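보낸 사람: Trygve Berge
받는 사람: 산길 메일링 리스트
날짜: 2021-04-24
제목: Re: 드룰타흐 고원 일정 초안

초안 잘 읽었습니다. 그런데 몇 군데는 그대로 믿기가 어렵습니다. 인용한 부분 아래에 하나씩 적습니다.

Ramiro Campos 님이 쓰신 글:
> 드룰타흐(Drultach)는 이 지역에서 전망이 가장 좋은 고원입니다. 배드브리지(Badbridge) 마을에서
> 올라가면 표고차가 600미터밖에 안 되고, 초보자도 세 시간이면
> 정상에 닿습니다. 정상에서는 맑은 날 80킬로미터 밖의 바다까지
> 보인다고 합니다.

"보인다고 합니다"는 누가 한 말인가요? 저는 드룰타흐에 네 번 올라갔는데 바다를 본 적이 한 번도 없습니다. 남쪽은 능선이 막고 있고, 서쪽은 트여 있어도 오후만 되면 뿌옇습니다. 마을 입구 안내판에 그 문구가 있는 건 압니다만 안내판은 근거가 못 됩니다. 직접 본 분이 계시면 날짜와 방향을 알려 주세요.

표고차 600미터도 주차장에서 정상까지를 직선으로 뺀 값일 겁니다. 중간에 디다우(Didau) 골짜기로 한 번 내려갔다가 다시 올라가야 하는데 그 구간이 빠졌습니다. 세 시간이라는 것도 쉬지 않고 걸었을 때 얘기고, 저는 점심까지 넣어서 다섯 시간 걸렸습니다.

> 내려올 때는 카레테로(Carretero) 호수 쪽으로 돌면 됩니다. 호숫가 길은 평탄하고
> 9킬로미터입니다. 호수에서 배드브리지까지는 버스가 자주 다닙니다.

평탄한 건 앞쪽 절반뿐입니다. 북쪽 호안은 돌밭이라 비가 온 다음 날이면 발목을 조심해야 합니다. 버스는 제가 11월에 갔을 때 오전에 한 대, 오후에 한 대였습니다. 여름 시간표가 따로 있을 수는 있겠지만, 그걸 "자주"라고 부르려면 시간표부터 올려 주셨으면 합니다. 막차를 놓치면 큰길까지 8킬로미터를 더 걸어야 합니다. 저는 그 길을 어두울 때 걸어 봤고 다시는 하고 싶지 않습니다.

> 고원 위 산장에서 물과 간단한 음식을 살 수 있습니다.

이건 언제 적 정보인지요? 지난번에는 문이 잠겨 있었고 바깥 수도도 안 나왔습니다. 올해 다시 열었다는 얘기를 들으신 분이 있으면 좋겠습니다만, 확인이 안 되면 물은 각자 두 병씩 지고 가는 걸로 적어 둡시다.

봄꽃이 고원을 뒤덮는다는 마지막 문단도 좀 줄였으면 합니다. 꽃이 있긴 합니다. 디다우 쪽 비탈에 드문드문 피고, 고원 위는 바람 때문에 거의 풀밭입니다. 관광 책자 사진은 아마 골짜기 아래 농장 근처에서 찍었을 겁니다.

가지 말자는 얘기는 아닙니다. 호수 쪽 저녁 풍경은 저도 좋아합니다. 다만 처음 오는 분들이 이 초안만 믿고 운동화에 물 한 병으로 나설까 봐 걱정입니다. 수정본이 나오면 다시 보겠습니다. 골짜기 구간 지도는 제가 가진 게 있으니 필요하면 스캔해서 보내겠습니다.

Trygve 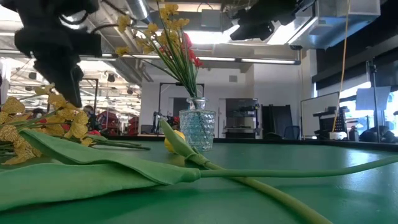

첨부: 유리 꽃병과 노란 튤립 조화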